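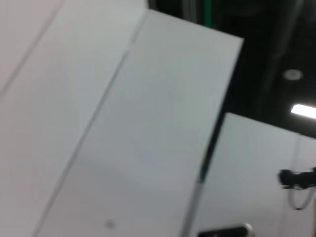 Pale matte panels with a narrow joint between them, under a dark ceiling. Photo: Grorgate.

Print this page | E-mail this page

GRORGATE INTRODUCES PLESTERO PANEL SYSTEM FOR INTERIOR PARTITIONS

Demountable range replaces exposed trim with a narrow shadow joint

Grorgate has added a demountable partition system, Plestero, to its line of interior products. The system is made up of flat rectangular panels hung on a concealed steel frame. It is intended for offices, workshops, classrooms and storage areas where walls have to be moved or opened during the life of the building. Orders are open now, and first deliveries are scheduled for January.

Plestero panels are supplied in a single width of 1225 mm and in heights to order. Each panel has a mineral core faced on both sides with coated steel sheet. The coating is matte and is offered at launch in a pale gray-white and a warmer white. The two tones can be combined in one run of wall. Other colors will be considered for larger orders, subject to a longer lead time.

Adjacent panels do not touch. The frame holds them apart to form an open joint with a nominal width of 10 mm, backed by a black gasket. The gasket closes the gap against dust and light and remains visible as a dark line. No cover strip is fitted over it. On uneven floors the joint can be adjusted at the base of each panel by means of a threaded foot, reached from the front after the skirting is removed.

Panel corners are square. Edges are folded and returned behind the face, so that no cut metal is exposed once the panel is hung. Cable openings are not punched as standard. They can be ordered with the panel or cut on site with a hole saw, and a grommet is available for each of the sizes listed in the technical data sheet.

Installation

Panels hook onto the frame from the front and are locked with a cam at the upper edge. A panel can be taken out of the middle of a run without disturbing the ones on either side. Two people are needed to lift a full-height panel. Grorgate recommends that the frame be checked for plumb before the first panel is hung and again after the third, as later correction requires the run to be unhooked.

The frame may be fixed to a concrete slab, a timber floor or an existing wall. It does not need to reach the ceiling. Where the partition stops short, as is common in buildings with exposed roof structure and services, a top rail is fitted to stiffen the run. The top rail is included in the standard kit and accepts a light fitting bracket, sold separately.

Trial installation

Before release, Plestero was installed at the Kárason building, a former warehouse now divided into rented workshops. More than 300 panels were hung in 11 units. The roof structure was left open above the partitions. Tenants were asked to report loose panels, rattle and marks on the coating.

Two changes were made to the product as a result. The cam was lengthened to give a firmer hold on panels near doors, and the gasket was changed from a glued strip to a push-in profile that can be replaced by hand. Panels delivered to the Kárason building before these changes have been refitted with the new parts.

Cleaning and care

The coating may be wiped with a damp cloth and a mild household cleaner. Abrasive pads should not be used, as they raise the gloss of the surface and leave a visible patch. Small chips can be filled with the touch-up paint supplied with each order.

Availability

Plestero will be distributed by Olix, which already carries Grorgate door sets and ceiling rails. Olix will hold both standard colors in stock and will cut frame sections to length at its own yard. Samples of the coated sheet, the gasket and a joint section are available on request through the Olix sales counter. Data sheets, fixing drawings and a load table for the top rail may be ordered from the Grorgate technical office.

About Grorgate

Grorgate makes partitions, door sets and ceiling rails for commercial and light industrial interiors.

Print this page | E-mail this page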